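Hallport Help Desk — Ticket 506
Subject: Kitchen scale drifting, and bowl weight being counted with the greens
Product: Hadeo kitchen scale
Opened: 20/07/2026
Status: Waiting on customer

Customer message

Hello there, and sorry in advance for the long note. I set up the play kitchen table for our little cooking corner at Stetholm, and the scale is giving me grief. I put the bowl of greens on and it settles nicely, then over the next while it creeps up by 7 grams with no one touching it. If I take the bowl off and put it straight back, I get a different number again. I've changed the batteries (fresh pack, checked the dates) and wiped the feet underneath. The greens are only toy ones, so it isn't as though they're soaking anything up!

The table is laid out the way I like it, with the fruit basket at the back, the little appliance and kettle off to the left and the scale in the middle where everyone can get at it.

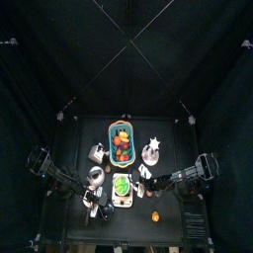 Scale with the bowl of greens on it, fruit basket behind.

Reply from support

Thanks so much for all of that, it saves us a good bit of back and forth. A slow creep on a light load is usually one of two things on this model. Could you please try the following, in this order:

1. Take everything off the scale and leave it switched off for a few minutes.
2. Switch it on empty and wait for the zero to stop flickering.
3. Put the empty bowl on and press tare once. A long press changes the units.
4. Add the greens and write down the reading straight away, then again after a minute.
5. Repeat with something heavier. A bag of rice or sugar will do.

Customer message

Right, I've had a proper go at this over a cup of tea. The zero was fine. With the bowl tared off, the greens came to 100 grams and stayed there, which cheered me up no end. The heavier test was a tub of rice I'd made up to 900 grams on my old Darko scale at home, and the Hadeo agreed with it the first time, then crept again on the second try. 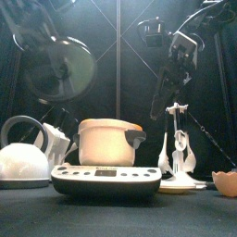
I did wonder about the tabletop, so I moved the scale to the kitchen bench and did the rice three more times. No creep at all. Back on the table, it started again within a minute or so. I'd say that points to the surface — there might be a bit of give in it that I can't feel with my hand. Is there a pad or a board you'd recommend? I have an old ceramic tile in the shed that might suit.

Reply from support

The tile sounds ideal, as long as it sits flat and all four feet fit on it. Please let it settle, zero the scale again and run the rice test twice. If it still creeps, send us both readings and we'll arrange a swap. We'll leave the ticket open for you in the meantime.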